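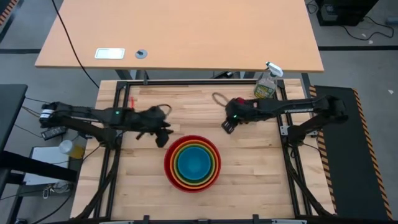

# Renting the Brokport Community Kitchen: Your Questions

**How many people can you fit?**
We seat 46 at the long tables, and 28 is a comfortable number if you'd like everybody cooking at once (elbows do need room!).

**How far ahead should I book?**
As early as you can, please, especially for July, when the family reunions come thick and fast. We'll hold a date for 72 hours while you talk it over with your cousins, and after that it goes back on the calendar.

**Do I need to bring my own dishes and bowls?** 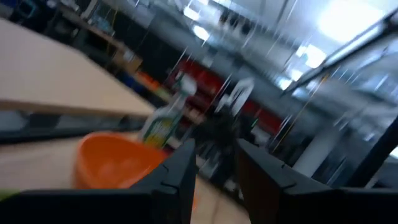

Plates, cups and silverware for your whole group come with the rental, and so does the everyday cooking gear, so you can leave most of yours at home. If you're bringing a big salad or a batch of dough, something with a smooth inside and a rounded rim, like the orange bowl, is easy to wipe out between batches. Cake pans are the one thing we run short of, so do pack your own.

**Can we bring our own food?**
Of course, and we hope you will! The Davora Street market is 2 blocks away if you forget the onions.

**What about cleanup?**
Wash what you used, wipe the counters and take your leftovers home. We'll do the floors.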